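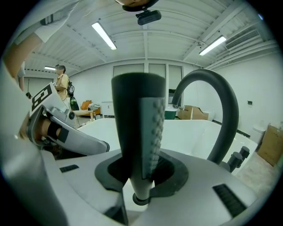 에두아르도 살루도 님은 그 손잡이를 로봇 집게로 뽑다가 받침까지 같이 딸려 올라온 적이 있다고 댓글을 남기셨어요. 저도 똑같이 당했답니다! 욕조 옆 받침에 꽂힌 손잡이를 집게로 들어 올리는 작업인데, 살짝 비스듬히 당겼더니 고리에 꽉 끼어 버리더라고요. 당황해서 더 세게 당긴 게 실수였어요 ㅠㅠ

그 뒤로 제가 지키는 것들 적어 둘게요.

걸리면 일단 멈추고 집게부터 벌리기. 힘으로 빼면 손가락 끝 패드가 먼저 나가요(Diden 패드 한 벌에 3,000원, 벌써 두 번 갈았어요).

손잡이는 오돌토돌한 그립 쪽을 잡고 똑바로 위로. 아래쪽 가는 부분은 잡지 마세요, 휙 돌아갑니다.

검은 수전이 바로 옆이라 빼낸 다음 옆으로 틀 때 부딪히기 쉬워요. 저는 충분히 올린 다음에 돌려요.

욕조에 물 받아 놓고는 절대 하지 않기! 집게에 전기가 들어가니까요. 손등 스트랩도 시작 전에 한 번 당겨 보시고요.

받침이 들썩거리는 분들은 어떻게 고정하셨나요? 저는 아직 해결 못 했어요.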